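Foxing on old ink drawing – leave it or treat it?

Janelle Tagle
Picked up a small pen and ink drawing, signed Stenditz, no date. Brown spots all over the margin and 3 on the sky part. It's glued at the top corners to an old album page. Do I try to get the spots out myself? Also cant find anything on the artist.

Alfredo Quiambao
Don't bleach it!! Iron gall ink can go brown or wash right out. Leave the glue alone too. Spots look worse than they are – mine have been the same for 14 years in a dry closet.

Lilibeth Galang
lemon juice worked on my old maps

Haruto Yoshida
Please no lemon juice. Acid, and it stays in the paper. Get a paper conservator to look, first look is often free. For the name – try the special collections desk at whatever university is near you, email them a scan front and back. The back matters, album pages somtimes have dealer notes or a lot number. Took me 4 emails and then a librarian found mine in a December sale catalog.

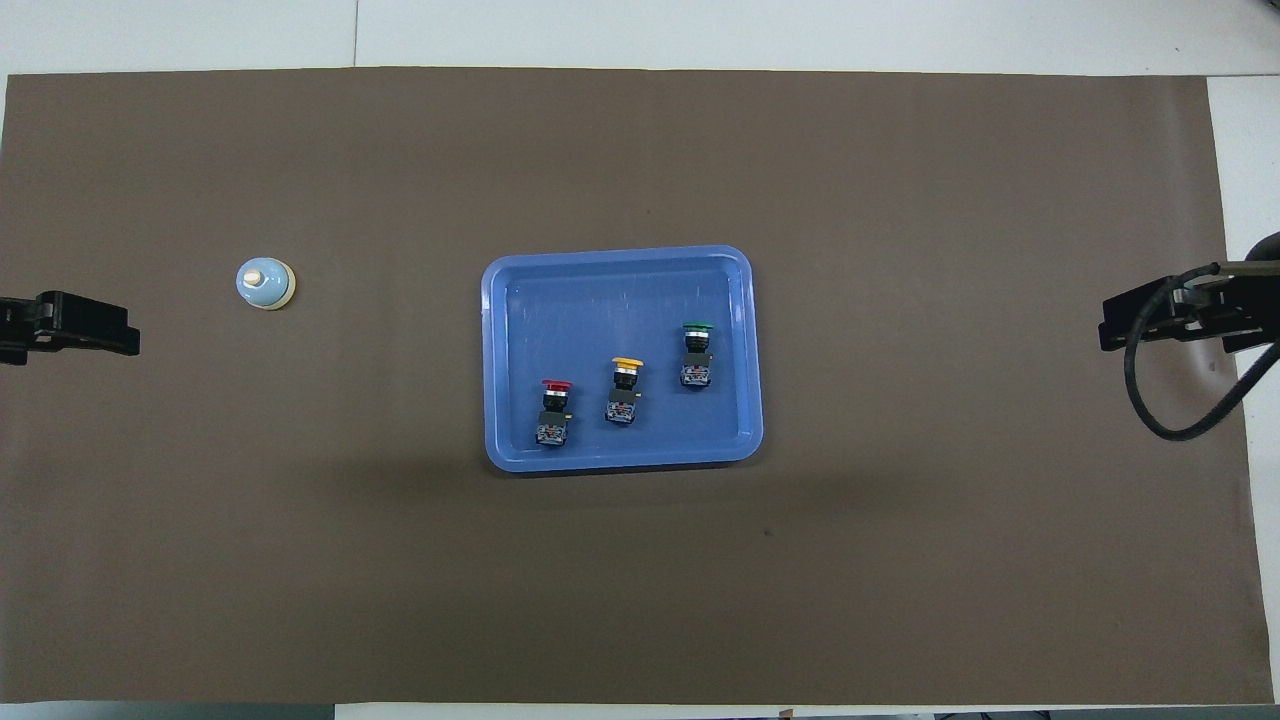
Keep it out of the sun in the meantime, and don't put tape on anything.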